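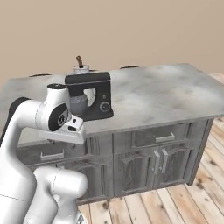 The "learn to bake bread and save money" idea has been going around again, and I don't buy it. I've made my own bread for five years and I like doing it. I just don't think the savings are what people claim, and the posts making those claims skip over most of the bill.

The one that set me off was in the Pradolside neighborhood newsletter. The writer said a homemade loaf costs pennies. Then she listed flour, salt, water and yeast, added them up and stopped. Fine, but what about the oven? Mine takes forever to heat, and I'm told to leave it going a good while longer so the stone gets hot all the way through. In August that also means the air conditioning is fighting the oven. I don't see that on anyone's list.

And then there's the gear. You start with a bowl and a spoon, and within a year you own a scale, two baskets, a scraper, a razor blade on a stick and a Dutch oven you can hardly lift. I bought a proofing box from Flolterness, which makes kitchen things in colors named after weather. It cost $200. It is a box that gets a little warm. My old method was the oven with the light on, and I have never been able to taste a difference between the two. I've tried. My family can't either, and they would enjoy telling me if they could.

What I paid for that box would have bought a lot of bread from the bakery on Nam Street, and their rye is better than mine.

The same goes for flour. Every bread forum will tell you to order from a small mill, and I did that too. The Drundalville mill sends a nice paper bag with a drawing of a barn on it, and the shipping costs more than the flour. I made the same plain white loaf with it and with the store brand, same day, same oven. The mill loaf was a bit darker. Was it better? I thought so until I remembered how much I'd paid, and then I wasn't sure what I thought.

I have similar doubts about sourdough starter. People talk about theirs like a pet, and they'll tell you it came from an old mining camp or somebody's great-grandmother. Maybe. You feed it new flour every few days, so I have a hard time believing there's much great-grandmother left in there. Meanwhile you throw half of it out at each feeding unless you want pancakes, and I don't want pancakes that often. Mine has died 2 times and I went back to the packet of yeast without much grief.

The health talk I'm going to leave mostly alone. I'll only say that when a bread is supposed to fix your sleep, your skin and your digestion, I'd like to see who's selling the flour.

So why do I keep at it? Mostly because I like the kneading part, and I like eating the end piece while it's still too hot to cut properly. Those are decent reasons for a hobby. Fishing doesn't pay for itself either, and people who fish seem to have made their peace with that — or at least they've stopped showing their families the math.

If you want to start anyway, use the bowl you have and whatever flour is on sale. Buy a cheap scale. Bake two loaves at once so the oven isn't running for one, and freeze the second. Skip the box. I'd sell you mine, but I've been keeping onions in it.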